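**Small white nightstand, drawer does not stay closed**

**dayana_condori** · April

Hello all. I am new in this forum and English is my third language, so please be patient with me. I have the small nightstand from Jikberg, the white one with one drawer. When I push the drawer in, it comes out again by the width of two fingers. I already took it out and cleaned the rails. Inside I keep only reading glasses and a hand cream, so it is not too heavy.

Has anybody repaired this? I do not want to buy a new one for such a small problem.

**Mastitz_700** · 4 posts

Check first that the floor is level. In my old apartment every drawer opened by itself. Put a folded piece of cardboard under the two front feet and try again. It costs nothing.

**dayana_condori**

Thank you, I tried it now. It is a little better, but the drawer still comes back when I walk past the bed.

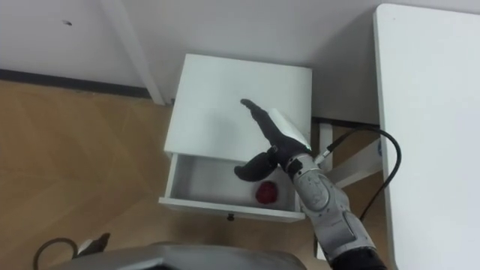
*Posted by **Edith Guzmán** · member · 3,003 posts · 8:40 p.m.*

A single drawer with a round dark knob in the center, this is the same type I have by my bed. With mine the problem was the back panel. It had moved forward a little and the drawer was hitting it. Pull the drawer out completely, put your hand inside and feel if the panel is straight. If it is not, press it back and put in two short nails.

Also, please do not keep fruit in a nightstand drawer! I see something round and red in there and I think of an apple. My son forgot one for the whole summer and the smell stayed until winter.

**Mastitz_700**

I do not agree about nails. The board in such furniture is often thin and it splits. Wood glue and a clamp for one night is better.

**Edith Guzmán**

Mine did not split, and it is holding for over four years. But use glue if you prefer it.

**jamila.g**

It could be an apple or only a red ball, I would not be so sure. For the drawer, I rubbed a dry candle on the rails and glued a small magnet at the back. I do not touch the panel at all. You can still open it with one hand in the dark.

**dayana_condori**

The panel was bent on the left side, Edith was right. I will use glue and not nails, because I am afraid to break it. Does the drawer need to stay out while the glue is drying?

**Mastitz_700**

Yes, leave it out until the morning.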